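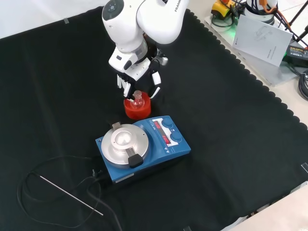 Print
E-mail

Heating Small Flasks Evenly: Adapter, Water Bath and Bare Plate

Student project report, Stivside Technical College
Kaj Norðdahl and Bent Oddsson
Submitted June 12, 2025

Our project compared three ways of heating water in a small round-bottom flask, and looked at how the bench should be laid out so that the work goes smoothly. A round-bottom flask is a good shape for heating but a bad shape for almost everything else. It can't stand up by itself, and on a flat plate it touches at only one small spot. We kept each flask in a red-orange holder right behind the blue stirrer hotplate, so the trip from the holder to the silver adapter on the heating plate was only a short one. Most of what follows is about what happened once the flask was on the heat, but the layout took up more of our time than we had planned, so it gets its own section.

Background

In the first-year course at Stivside we heat flasks in a water bath. The bath is slow to warm up and has to be topped off, and the outside of the flask comes out dripping. The teaching lab was given several flask adapters last August. An adapter sits on the round plate of an ordinary magnetic stirrer and has a hollow on top for the bottom of the flask. The heat goes from the plate into the adapter and then into the glass. Many students didn't use them. Some thought they would crack the glass, and others had tried one and found the temperature went too high.

We wanted to know three things. How long does it take to bring the water up to temperature with each method? How far past the target does it go? And how steady does it stay afterward?

Equipment

We used one stirrer hotplate for all runs so that differences between machines would not matter. It has a round heating plate on one side and a control panel on the other, with a red display and two knobs. We had 5 flasks of the same size, marked A to E with pencil on the frosted part of the stopper. The flasks and stir bars came from the Avine glass cabinet in the teaching lab. The bath dish was an ordinary flat-bottom dish wide enough to sit on the plate. For writing down readings we used the Cellora notebook pages that the department prints for lab courses, and later typed them into a spreadsheet.

The temperature probe is a thin metal rod with a handle at one end. For every run it was clamped so that the tip was in the water and not touching the glass. We checked the probe in ice water before each session. It read slightly high every time and by the same amount, and we corrected for that in the spreadsheet.

Setting up the bench

We worked in room 273, which has white tables. The first two sessions we worked straight on the tabletop and had trouble seeing the glass. A clear flask on a white surface nearly disappears, and Bent knocked over the stand it was in while reaching for the notebook. Kaj suggested putting down a black cloth. The edge of the glass is much easier to see on black, and the cloth also stops the stirrer from sliding when you turn the knobs. The safety sheet for the room says cloth may not touch a heating surface, so we checked that it lay flat under the base and that no fold came up near the plate.

We placed the stirrer at an angle to the edge of the table. With the stirrer square to the edge, the person reading the display had to lean over the person handling the flask. Turned at a diagonal, the panel can be read from the side and the plate is still easy to get to.

The cables were the worst part. The power cable is longer than it needs to be and the probe has its own cord. When both run off the same side they end up in loops, and the probe rod gets laid down in the middle of them between runs. Twice we pulled on the wrong one. What worked best was to bring the power cable out to one side first and put it where it would stay before even unpacking the probe. It is a simple thing, but it cost us one whole run when the probe was dragged out of the water partway through.

Method

Each flask was filled to the same mark and given a stir bar. The water started at room temperature. The stirring speed was the same for all runs. The target was 60 °C. We started timing when the heat was turned on and took a reading every thirty seconds until the water had been at or above the target for a set holding period.

For the adapter runs the flask was placed in the hollow and clamped at the neck. For the bath runs the dish was placed on the plate, filled to above the level of the water inside the flask, and the flask was clamped in it. For the bare plate runs the flask was clamped with its lowest point just touching the plate.

Every flask was run with every method, and all runs were repeated. The work took 5 weeks and gave 2253 temperature readings. We left out the run with the dragged probe and repeated it from the start with fresh water.

Results

The adapter was the fastest of the three. It reached the target in less than half the time the bath needed, counting the time to warm the bath itself. If the bath was already warm, the difference was small. The bare plate was the slowest. Some bare plate runs got close to the target and then rose so slowly that we had to turn the plate up, and we marked those runs separately.

Overshoot went the other way. With the adapter the water always went past the target, usually by several degrees, and took some minutes to come back down. The bath hardly overshot at all. The bare plate did not overshoot unless we had turned it up.

Once things had settled, the adapter and the bath were about equally steady. We had expected the bath to be better here. In the spreadsheet the two curves lie almost on top of each other for the last part of the holding period. The bare plate drifted, and it drifted more on days when the windows were open.

The five flasks did not behave quite the same. Flask D was slower than the rest in the adapter but not in the bath. We compared it against the others and think that its bottom is slightly flatter, so it does not sit as well in the hollow. We did not have a gauge to measure the curve, so this is a guess.

Discussion

The overshoot explains the complaints we had heard from other students. The plate and the adapter store heat, and turning the knob down does not take that heat away. We tried a few extra runs where we lowered the setting when the water was still well short of the target. The overshoot became much smaller and the heating time got only a little longer. These extra runs are not part of the main results as we did only one for each flask, but we would use this method ourselves from now on.

No flask cracked. We looked each one over against the black cloth before every run, and flask B had a small scratch from the start that did not change.

There is also the matter of contact. The hollow in the adapter is shallow, so only the lower part of the flask is in touch with it. A deeper one might heat more evenly, and would perhaps also have suited flask D better. The Pai supply list that the department orders from has deeper ones, but we did not get to try them.

Sources of error

Filling to a mark is not as exact as weighing, and we should have weighed the water. Room temperature varied between sessions. We took turns reading the display and writing, and the readings at the thirty-second points were sometimes a second or two late, mostly early in the project. The probe depth was set by eye.

The bath runs depend a lot on how full the dish is. Water was lost during longer runs and we topped it off, which shows as small dips in the curves.

Recommendations for the teaching lab

Use the adapter for small round-bottom flasks when the work is not sensitive to a few degrees of overshoot, and turn the heat down early. Use the bath when going over the target would spoil the sample. Don't use the bare plate for round-bottom flasks.

Put the flask holder on the same cloth as the stirrer and close to it. Lay the cables before the glass comes out. Give the probe a fixed place to rest — we ended up using a folded towel, but a small stand would be better.

The spreadsheet and the scanned notebook pages are in the course folder. Bent did the correction of the probe readings and Kaj made the curves. The text was written together.

Print
E-mail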